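Brow gel drying white and flaky by lunchtime

Glenys Bolger
I switched to the Dusside clear brow gel in May and for the first two weeks it was fine. Now it dries to a white crust near the front of my brows, and by noon there are flakes on my eyelids. I use moisturizer, then sunscreen, then powder, then the gel. I haven't changed anything else. Is it the gel or is it me?

Rami Abu Hammour
Most likely the powder. Clear gel picks up anything sitting on the hairs and turns it white when it sets. Do your brows before powder and wipe them first with a damp cotton pad. Then scrape the wand on the neck of the tube until hardly any product is left on it. Brush up once, leave it alone for 60 seconds, then shape. If you keep brushing while it sets, it breaks up and flakes.

Also clean the wand. After a few weeks it's full of sunscreen and powder – warm water and a little soap, then let it dry before it goes back in the tube.
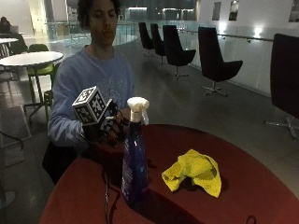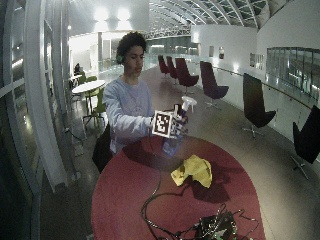 Spray bottle with a white trigger head, both photos

If it still flakes after that, the tube may just be old. Gel gets thick once air has been in it.

paldale_jo
I had the same thing with Dusside and gave up on it. I use the Gernivier one now, never flaked on me. Costs more though.

Fothergill
Try less.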